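Bench rules for the small arms: what changes from Wed 18 July

The bench rules for the tabletop arms have been rewritten. The old sheet grew out of notes taped to the wall at Mansilla and had been copied, with changes, to Dirno and Fandel, so the three sites were no longer working to the same thing. The new sheet replaces all of them. Please take the old ones down.

Most of it will be familiar. Power goes off before anyone reaches over the front panel, even to straighten an object. Joint speed stays at the low setting for any new task until it has run 106 times without a stop. Loads of up to 400 grams may be lifted with one gripper. Anything heavier needs both arms or a different bench.

Two points are new. Each task now gets its own line in the log, with the start position of every object written down — "same as before" won't do. And any lidded container has to be entered with its contents, as the weight inside can shift when the container is pushed or tipped. 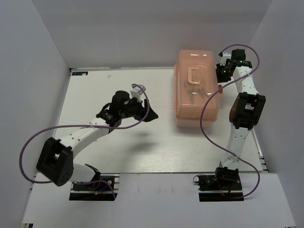 Cable routing took up more of the review than anything else. Of the 233 stops logged at Mansilla since September, a good share came down to a cable catching on something. The sheet now asks for enough slack to let every joint reach its limit, and for a check of where that slack goes when the arm folds. A loop swinging out past the elbow is fine if there is clear table beside it. One that crosses in front of the object, as the right arm's purple cable does with the orange box, should be looked at again before the run starts.

Cemix benches follow the same rules, apart from the load limit, which is set out on the back of the sheet. Copies are in the shared folder under document 1628. Comments should go in the bench log at your own site, marked "rules", and will be read before the next revision.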